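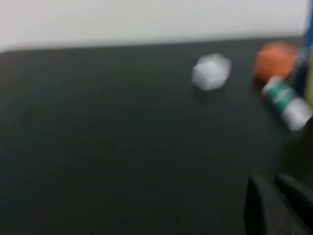
Home Issues Articles Authors Search

3.2 Surface finish and perceived glare at shared desks

The second part of the study looked at how the finish of a desk surface affects complaints of glare in rooms where people do not choose their own seat. Earlier work on this question has mostly used private offices, where the occupant can turn the desk, lower a blind or move a lamp. In a shared room few of these options are open, and the finish of the furniture carries more of the load.

Surveys were collected at two sites. The Justmont site is a public reading room with windows on one side and ceiling fixtures on a fixed schedule. The Toretti site is a rented office floor with no direct daylight at the desks. Both sites used the same three finishes: a light gloss, a light matte and a dark matte. Desks were assigned by draw at the start of each day, so that regular users could not settle at one finish. In all, 200 people took part and returned 2659 usable forms. Forms with no desk number were dropped before analysis.

Each form asked for a glare rating on a scale from 1 to 6, the task done at the desk, and whether the person had moved papers or a screen to get away from a reflection. The last item was added after the April pilot, in which several people gave low glare ratings but wrote in the margin that they had shifted their work to one side. We treat the two items separately. A person who has already moved the work may well report little glare, and a rating taken alone would hide this.

Figure 3. Mean glare rating by surface finish and site. Bars show one standard error.

As Figure 3 shows, the light gloss finish drew the highest ratings at both sites. The gap between the two matte finishes was small at Toretti and did not hold up once task type was entered in the model. At Justmont the dark matte desks were rated better than the light matte desks in the morning and slightly worse late in the day. Khurana found a similar crossing in her study of drafting rooms and put it down to contrast between white paper and a dark surround when room light is low. Our data fit that account but do not test it directly, as we did not measure light level at the eye.

The results for moved work follow a different order. People at dark matte desks moved their papers least often, even in the late hours when their ratings were worse. This suggests that the late complaints at these desks concern general discomfort – tired eyes, a sense of dimness – and are not tied to a reflection that can be avoided by a change of position. Written comments point the same way. The word "shiny" was used only for the gloss desks, while "dull" and "heavy" were used for the dark ones.

Desk lamps were switched off for the main study. A smaller trial with the Prorkine lamp was run at Toretti over 60 desk-days and is reported in Section 3.4. It should be noted here that lamp position had a larger effect on moved work than finish did, and readers who wish to apply the present results to rooms with personal lamps should take this into account.

Two limits apply. First, wear was not controlled. Matte surfaces take on a slight sheen where forearms rest, and the desks at Justmont had been in use longer than those at Toretti. Gloss readings taken with the Nam meter at the front edge and at the center of each desk differed most on the older dark desks. Second, wall color was the same in all rooms, so nothing can be said about how desk and wall finishes combine. Both points are taken up in Section 5.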